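Cokdale Hostel – end of winter room and bedding check
Bunk rooms, linen store and drying room
Completed by: Jinfeng Cui
Month: April

Marked OK, WATCH or FIX. Comments are mine and may be read out at the handover, as they were last year, in a silly voice.

1. Bunk rooms

1.1 Bed frames stable, all bolts tight
WATCH. The top bunk in room 9 still sways when anyone heavier than a cat climbs into it. I tightened everything that would tighten. One bolt goes round and round with great enthusiasm and no effect. Bottom bunk only until it is replaced.

1.2 Ladders fixed at top and bottom
OK, apart from room 12, where the bottom fixing has been replaced with string. It is good string, and a very good knot. FIX.

1.3 Guard rails on upper bunks
OK. The rail in room 13 has been put back the right way up.

1.4 Mattresses clean, dry, no split seams
OK in most rooms. The Gudholm mattresses are holding up far better than the older ones, which have a valley down the middle and will roll two strangers together by morning if you push the beds side by side. Please stop pushing the beds side by side.

1.5 Mattress labels present and legible
WATCH. A label in room 12 gives 1987 as the date of manufacture. I would like to think that is a batch number. Taken out of use anyway.

1.6 Windows open fully and close fully
Room 9 opens. Room 12 closes. FIX both.

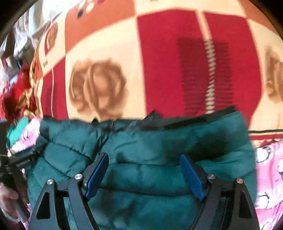

1.7 Heaters clear of bedding, curtains and clothing
FIX. Three rooms had something draped over the heater when I went in, including a towel that had gone the texture of toast. The sign says DO NOT COVER in letters as tall as my hand, and in one room the towel was hanging over the sign. I have moved the sign up the wall and we shall see who is tall enough.

1.8 Sockets and extension leads
OK. Removed one extension lead plugged into another extension lead, which was feeding a phone charger next to an empty wall socket.

2. Linen store

2.1 Shelves secure, heavy items low down
WATCH. Blankets are low, as agreed. The big box of spare curtain hooks is on the top shelf, as not agreed, and weighs about as much as a small anvil. Moved it down myself and have the back to prove it.

2.2 Sheets and duvet covers sorted by size
Sorted by colour. It looks lovely. It is no help at all at ten at night with a coach party in the hall. Re-sorted doubles and singles; would whoever has the artistic eye please leave them that way.

2.3 Duvets and padded items checked for lumps, leaks and damp
OK on the whole. Hold each one up to the window and shake it. If the filling all runs to one end, it goes in the repair pile. If feathers come out, it goes in the repair pile and you go and find the dustpan. Anything that smells of pond gets washed again before it goes near a shelf, however much of a hurry we are in.

2.4 Nothing stored against the hot pipe
FIX. Pillows again. The pipe gets too hot to keep a hand on and the pillows were packed right up to it. I have put a board across and written NO on it.

2.5 Moth traps
Changed. The old ones had caught a great many things, a few of them moths.
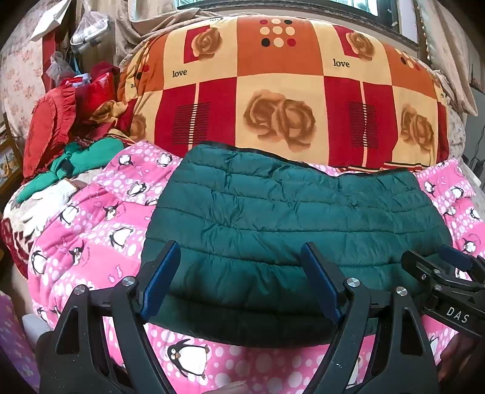 2.6 Store light and switch
OK now. New bulb. The switch is still outside the door and down the corridor, so if you are in there and it goes dark, shout.

3. Drying room

3.1 Dryer lint filter cleaned after each use
FIX. I could have knitted from it. The Elter dryer will not cut out when the filter is full – it just gets slower and hotter, and everyone complains that it is slow. Clean the filter. It lifts straight out and takes no longer than reading this comment.

3.2 Vent hose attached, no kinks
OK. It had come off at the wall end, now clipped back on. The drying room should feel less like the tropics.

3.3 Overhead rack pulley and rope
WATCH. The rope is fraying where it passes over the second wheel. Do not load it with soaked coats until the new rope comes. Use the floor stands and put up with walking round them.

3.4 Floor dry, mats flat
Mats flat. Floor dry when I got there, and wet after I had found out which bucket was leaking.

3.5 Door closer
OK, if fierce. Mind your heels.

4. Fire and exits

4.1 Bunk room corridor clear
OK after I moved a bicycle.

4.2 Smoke alarms tested
All sounded. Room 13 sounded for rather longer than I wanted and had to be reasoned with using a broom handle. New battery fitted.

4.3 Exit sign by the linen store
WATCH. Lit, but the arrow points at the linen store. Feng is sending the correct panel.

To be done before the next booking: bolt and window in room 9, ladder and window in room 12, rope in the drying room. The string can stay up until the proper bracket arrives, but room 12 is to be kept locked.

Signed: J. Cui
Next check due: when the rope comes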